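Padetti 共享工坊 > 自动化 > 检查表
5月　文：工坊自动化小组
打印本页　|　用电子邮件发送

圆环分拣工位（Gernance 工程）安全检查表及批注

适用范围：台式六轴臂、圆形料盘、蓝色收料盒组成的分拣工位，包括仿真复核、首次上电、试运行三个阶段。任务为从料盘中取橙色圆环放入收料盒，灰色圆环留在盘内。仿真场景用 Mutard 搭建，料盘控制盒的接线按 Tarawneh 图纸执行。

填写规则：判定栏只填“合格”“不合格”“不适用”。“不合格”必须写备注。带星号（*）的条目不合格时停止后续检查，恢复后从该条目所在章节的第一条重新做起。备注用钢笔或圆珠笔，不用铅笔。改动过的判定划一道线，旧判定保持可读。

上一版检查表把仿真复核放在附录，本版提到前面，条目编号因此全部后移。手里还有旧版打印件的请作废，编号对不上。

第一章　收料盒与定位件

1.1*　收料盒四周及盒内无异物。
判定：合格
备注：仿真与实物分别检查。实物检查时把盒子取下翻转一次，再放回定位角件之间。

1.2　收料盒靠角件限位，角件与盒壁之间的间隙不影响取放。
判定：合格
备注：角件为浅灰色立板，夹在盒子底部转角处。盒口外沿向外突出，角件高度不得顶到外沿下面。实物角件打印了两批，第一批偏高，盒子放不到底，已全部换下。废件还在公共料架上，取用前看清批次。

1.3*　夹爪在收料盒上方待机位时，手指最低点与盒沿有足够净空。
判定：合格
备注：净空按 15 mm 以上判定，用塞规或量块测，不目测。仿真中读数从关节数据算出，场景视图只用来确认姿态有没有明显错误。待机位高度如有改动，第三章要重做。

1.4　待机位夹爪不持件。
判定：合格
备注：程序启动时会先执行一次张开动作。若夹爪上有残留工件，张开时会落在待机位正下方，也就是盒子或台面上，落点不可控。操作员在启动前检查一次，程序自身的检查不能代替。

1.5　盒沿无毛刺，转角无裂纹。
判定：不适用（仿真）；合格（实物）
备注：无。

1.6　收料盒的摆放角度与程序中的坐标一致。
判定：合格
备注：盒子相对机械臂基座有一个转角，手工摆放时容易放成正的。先装角件再放盒子，顺序反过来会把角件装歪。

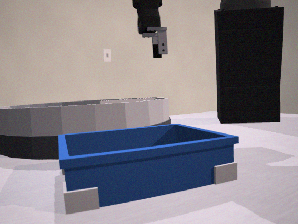
第二章　机械臂与底座

2.1*　底座立柱与台面连接牢固，螺栓全部到位。
判定：合格
备注：用扭力扳手按 20 N·m 复核。螺栓头画防松线，之后的日检只看防松线是否错位。工坊那把扭力扳手的表盘外圈会转，读数前先归零。

2.2　各关节端盖齐全，无松动。
判定：合格
备注：端盖为浅蓝色。缺盖时粉尘进入关节，隔壁木工台开机期间不得拆盖。

2.3*　急停按钮在操作位伸手可及，按下后各轴断电抱闸。
判定：合格
备注：上电后空载测试三次，分别在静止、低速、换向时按下。换向时按下会有轻微下沉，下沉量记录在附页。复位后机械臂不得自行恢复运动，必须再次按启动键。

2.4*　机械臂最大伸展范围内无人员通道。
判定：合格
备注：工位靠墙布置，一侧与后侧是墙，另外两侧贴地标线。有人在标线内时不得进入自动模式。

2.5　台面至墙面的间隙不形成夹手位置。
判定：不合格
备注：肘部外摆时到后墙的距离偏小。处理方法有两种：把工作台整体前移，或在关节软限位里收窄肘部范围。已先收窄软限位，工作台前移要等地面重新布线。复核后再改判定。

2.6　电缆在全行程内不拉紧、不拖地。
判定：不合格
备注：腕部回转到负向极限时电缆贴住上臂。需要加一段护套并把固定点下移。仿真模型不含电缆，此条只能在实物上检查，仿真通过不能作为依据。

2.7　墙上插座不被机械臂或工作台遮挡，拔插时人不必把手伸进运动范围。
判定：不合格
备注：台后的墙面插座在标线以内。主电源改从侧面走，设独立断路器。墙面插座不接任何工位设备，断电贴标。

第三章　夹爪动作与取放

3.1*　夹爪下探至收料盒时，手指不碰盒壁，不碰盒底。
判定：合格
备注：下探终点以盒底为基准。先用单步模式走完一遍，再用低速连续模式。单步模式中每一步都要松开使能键再按下，不得长按跳过。

3.2*　盒内已有工件时，夹爪下探路径避开已有工件。
判定：合格
备注：收料盒小，工件落点按格排列。检查时在盒内先放一只橙环，让夹爪去另一处落点。手指与已放工件之间应看得到间隙。橙环是短圆筒，端面朝下放稳，侧放会滚，滚动后的位置程序并不知道。

3.3　松开工件时，手指与盒底的高度不超过一个环高。
判定：合格
备注：落差大时工件会弹起。在仿真里调过弹性系数，数值偏保守，实物的弹跳反而小。

3.4*　料盘转动期间，夹爪不进入料盘上方的低位区。
判定：合格
备注：转动与下探互锁，信号从 Tarawneh 控制盒引出。拔掉互锁信号线，程序应停在高位并报错。此项每次改接线后重做。

3.5　隔杆处的工件可以单独夹取，不连带相邻工件。
判定：不合格
备注：白色直隔杆一侧容易积件。灰环与橙环挤在一起时，手指插入的空间不够，曾在仿真中把旁边的灰环一并带起。现有处理：先低速反转料盘，工件散开后再识别；识别结果中邻距不足的橙环本轮跳过。连续三轮跳过后报警，由人工拨开。人工拨件前必须停机，见 5.3。

3.6　夹持力不使圆环变形。
判定：合格
备注：夹取后量环的外径两次，方向相互垂直。两次读数一致即通过。
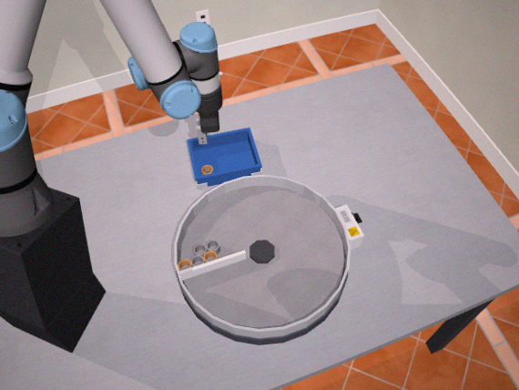 有读者留言指出，3.5 的做法会让报警次数偏多，建议把隔杆末端改短一截，让工件从杆端绕过去，不要每次都靠反转。留言还提到，反转时积在盘壁的环会被杆推着走，时间长了杆根部的固定螺钉会松，检查表里却没有一条看这颗螺钉。

小组回复：螺钉一条已补进第四章（4.4）。隔杆缩短会改变料盘内工件的停靠位置，识别区要跟着重新标定，暂不改。报警次数的数据先积累，试运行结束后再决定。

另一条留言问：3.2 在盒内只放一只环做检查，放两只以后是否还成立？

小组回复：成立与否要按落点分别验证，见 3.7 和 3.8。原表没有写明，是疏漏。

3.7*　盒内放有两只橙环时，对剩余落点重复 3.2。
判定：合格
备注：两只环都在靠近料盘一侧的盒壁附近时，夹爪从外侧进入，手指不得越过已放工件上方的低位。若两环位置与预设落点偏差较大，停止并重新摆放，不要让程序自行补偿。补偿功能在本阶段一律关闭。

3.8　相邻落点的中心距满足夹爪张开宽度。
判定：合格
备注：张开宽度取实际行程加手指厚度，图纸上的标称开口没有计入手指厚度。上一次算错就错在这里，导致最后一个落点放不进去。现已把落点整体往盒子中间收。

3.9　仿真循环次数达到要求。
判定：合格
备注：要求 3,000 次取放循环，实际记录 3,353 次。多出的部分是换了光照和阴影设置之后补跑的，一并计入。碰撞报警的循环不计入合格次数，另存日志。日志按工程名命名，不要按操作者姓名命名，以前有人请假，别人找不到文件。

3.10　机械臂阴影落在料盘内时，识别结果不变。
判定：合格
备注：仿真场景里盘底有明暗交叠的阴影，灰环在暗处与盘底接近。橙环的识别不受影响。灰环偶有漏识，灰环漏识本身不触发动作，但会影响 3.5 的邻距计算，所以邻距按漏识后的最坏情况取值。实物的照明装好后此条重做一遍，结果以实物为准。

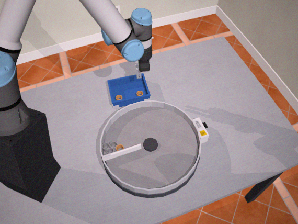
第四章　圆形料盘及控制盒

4.1*　料盘外圈无翘边，分段接缝处不挂手。
判定：合格
备注：戴薄手套沿外圈摸一周。手套勾丝即为不合格。外圈由短直段拼成，每个接缝都要过一遍。

4.2　中心毂体紧固，转动时无异响。
判定：合格
备注：空转听声，然后加入圆环再听。环与盘底的摩擦声属正常，周期性敲击声不正常。

4.3　隔杆与盘底间隙小于圆环壁厚。
判定：合格
备注：间隙过大时环的边缘会楔进去。卡住后不得用螺丝刀撬，反转料盘即可退出；退不出则断电，拆下隔杆。

4.4　隔杆根部固定螺钉无松动。（按留言新增）
判定：合格
备注：画防松线。每次换班检查一次。

4.5*　控制盒外壳固定，盖板关闭，警告标贴完整可读。
判定：合格
备注：控制盒装在料盘外侧，黄色警告标贴不得被扎带或胶带盖住。标贴破损就换新的，旧标贴先撕净。

4.6　控制盒侧面的黑色凸出件不受外力。
判定：合格
备注：放工具、走线时都避开。此前有人把扳手搁在料盘和盒子之间，停机后才发现。

4.7*　控制盒接地电阻合格，断电后残余电压降到安全值再开盖。
判定：合格
备注：断电后等 20 秒，再用万用表确认。等待时间不可代替测量。

4.8　料盘转速上限已在控制盒侧锁定，程序不能越过。
判定：不合格
备注：程序侧有上限，控制盒侧尚未锁定。两侧都要有。等 Tarawneh 的参数说明到位后设置，设置前只允许手动点动。

4.9　一轮开始前，收料盒已清空，料盘内工件分散。
判定：合格
备注：初始状态以收料盒空、橙环灰环全部在料盘内为准。橙环之间拉开距离，毂体两侧都有工件更好，便于检查识别区的覆盖范围。允许有一只橙环靠着隔杆，作为 3.5 的考核件。摆好后夹爪停在盒子一侧，不持件。初始状态不符合的，这一轮数据作废，不补记。

4.10　料盘外侧的台面上无散落工件。
判定：合格
备注：掉到台面上的环捡起后单独放，检查有无磕伤再混回去。掉到地上的直接报废。
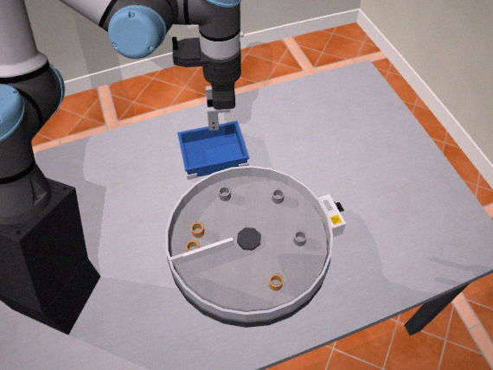

第五章　试运行与人员

5.1*　首次自动运行时，现场不少于两人，一人操作，一人守急停。
判定：合格
备注：守急停的人不看屏幕，不拍照，不回消息。

5.2　运行速度从低档开始，每升一档连续无故障 15 轮。
判定：未做
备注：等 4.8 合格后开始。任何一轮出现碰撞、掉件或误取灰环，退回低档重新计数。误取灰环不构成人身危险，仍按故障计，原因是误取后落点上的环外形一样，后面的环叠上去会顶到手指。

5.3*　人手进入料盘或收料盒前，机械臂停在待机位，料盘断电，急停按下。
判定：合格
备注：三个条件缺一不可。只按暂停不算停机。有人觉得拨一下只要一秒，按暂停就伸手，已经口头提醒过一次，再有一次取消上机资格。

5.4　操作者不戴宽松手套，不戴挂绳，长发束起。
判定：合格
备注：4.1 的薄手套检查在断电状态下进行，与本条不冲突。

5.5　工坊开放时段内，工位无人看管时断开总电源并上锁。
判定：合格
备注：锁和标签挂在断路器旁边。钥匙交前台，不放抽屉。

5.6　地面标线完整，地砖无积水和油污。
判定：不合格
备注：标线胶带在门口一侧起边。换宽一号的，贴之前把砖缝刷干净，否则还会从缝处翘起。

5.7　夜间不做自动运行。晚上九点以后只允许仿真和断电状态下的机械装配。
判定：合格
备注：楼下有意见，料盘空转的声音会从台脚传到地面。减振垫已下单，型号没到货之前本条照旧。

第六章　不合格项汇总与处理

2.5　软限位已收窄，待复核。复核时用软尺量肘部最外点到墙面，手动模式，低速。
2.6　护套已到，固定件未打印。打印件用耐温材料，别用剩下的那卷灰色料，那卷受潮，层间会裂。
2.7　侧面走线方案已画，断路器待装。装断路器由持证人员完成，小组成员不得自行接入主电源。
3.5　暂以跳过加报警处理，不影响进入手动试运行，影响进入无人值守运行。本工位目前没有无人值守运行的计划。
4.8　阻断项。未关闭前不得做 5.2。
5.6　胶带到货后当天处理。

补充批注

关于仿真通过后是否可以免检：不可以。1.3、3.1、3.2、3.7 在仿真与实物上各做一遍，两份记录分开存放。仿真中的摩擦、弹性、间隙都是设定值，电缆、粉尘、螺栓预紧力在模型里没有对应物。

关于模型改动：改动 Mutard 场景中的收料盒位置、隔杆角度、料盘高度中任意一项，须在工程日志写明改动前后的值，并重做第一章和第三章。只改光照或视角的，重做 3.10。

关于借用工位：借用者可以换夹爪手指，不得换夹爪本体。换手指后 1.3、3.1、3.6、3.8 重做。手指下端的小孔用来装软垫，不装软垫时孔口要去毛刺。

读者留言（续）

匿名：5.2 的轮数如果中途换人操作，要不要重新算？

小组：不用，换守急停的人也不用。换夹爪手指或者动过隔杆就要重新算。

匿名：4.7 的等待时间写在盒盖上比较好，表在办公桌，人在工位。

小组：同意，已做标签，贴在盖板内侧以外的地方，避开黄色警告标贴。

匿名：打印版第二页页边太窄，备注写不下。

小组：下一版加宽。现有打印件写不下的，写在背面，注明条目号。

打印本页　|　用电子邮件发送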